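티켓 794 / Vollport 시설민원 시스템
제목: Prusby 습지공원 예정지 3번 관측정, 수위값이 지표면보다 높게 나옴
상태: 처리 중 → 보류 → 처리 중 → 종결(조건부)

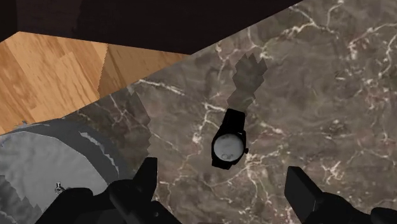
Jallunico 현장팀: 관측정이 물에 잠긴 건 아닙니다. 오전에 다녀왔는데 뚜껑 주변 흙은 발이 빠지지도 않았습니다. 센서 값만 보면 저는 허리까지 잠긴 채로 점심을 먹은 셈이 됩니다.

09:40 접수
옛 Villanueva 채석장 부지를 매입해 습지공원으로 바꾸는 사업의 사전 지하수 조사 건. 관측정 14개소 중 3번만 수위가 지표 위로 표시됨. 나머지 13개소는 정상 범위. 매입 심의 자료에 이 값이 그대로 들어가면 "이미 습지"라는 결론이 나오므로 사업비를 크게 아낄 수 있겠으나, 권장하지 않음.

10:15 1차 확인
데이터 기록기 재시작. 값 변화 없음. 한 번 더 재시작. 역시 변화 없음. 세 번째는 양심상 하지 않음.

11:05 시스템 담당
기준 표고 입력값을 봐 주세요. 화면에는 단위가 표시되지 않습니다. 개선 요청은 작년 7월에 올렸고, 현재 "검토 예정"입니다.

11:30 현장팀
기준 표고는 측량 성과표와 같습니다. 단위도 미터 맞습니다. 대신 케이블 길이가 이상합니다. 대장에는 7m, 실제로 꺼내 보니 그보다 훨씬 깁니다. 남는 부분을 관 안에 둘둘 말아 넣어 두었더군요. 누가 했는지는 대장에 없습니다. 대장에 있는 건 서명란뿐이고 그마저 비어 있습니다.

13:20 시스템 담당
그럼 센서가 대장보다 깊이 내려가 있었다는 뜻이고, 초과한 만큼 수위가 높게 계산됩니다. 실측 길이로 고쳐 주시면 됩니다. 단, 수정 권한은 부지 소유자 쪽 계정에만 있습니다.

13:25 현장팀
소유자는 매매가 끝날 때까지 계정을 넘기지 않겠다고 합니다. 매매는 조사 결과가 나와야 끝납니다.

13:26 상태 변경: 보류
사유: 위 두 문장.

15:10 보류 해제
소유자 측에서 임시 권한 발급. 유효시간 300분. 비밀번호는 팩스로 옴. 숫자 0과 영문 O를 구별하느라 첫 삼십 분을 씀.

15:50 조치
- 케이블 정리 후 센서 재설치, 실측 길이 입력
- 수동 수위계로 대조 측정, 기록기 값과 일치
- 오류 기간 자료에 "사용 금지" 표시

16:30 추가 문의
같은 시기에 설치한 4번, 5번도 케이블을 확인해야 하지 않을까요? 값이 정상이라고 대장까지 정상이라는 보장은 없어서요.

16:45 시스템 담당
해야 합니다. 다만 이 티켓은 3번 관측정 건이라 새 티켓으로 올려 주세요. 분류에 "지하수" 항목이 없으니 "조경, 기타"로 선택하시면 됩니다.

17:05 종결(조건부)
조건: 다음 정기 측정에서 3번 수동값과 자동값을 한 번 더 대조할 것. 심의 자료의 3번 그래프는 교체본으로 제출. 4번, 5번 건은 "조경, 기타"로 접수 완료, 담당 부서는 수목관리팀으로 자동 배정됨. 재배정 요청함.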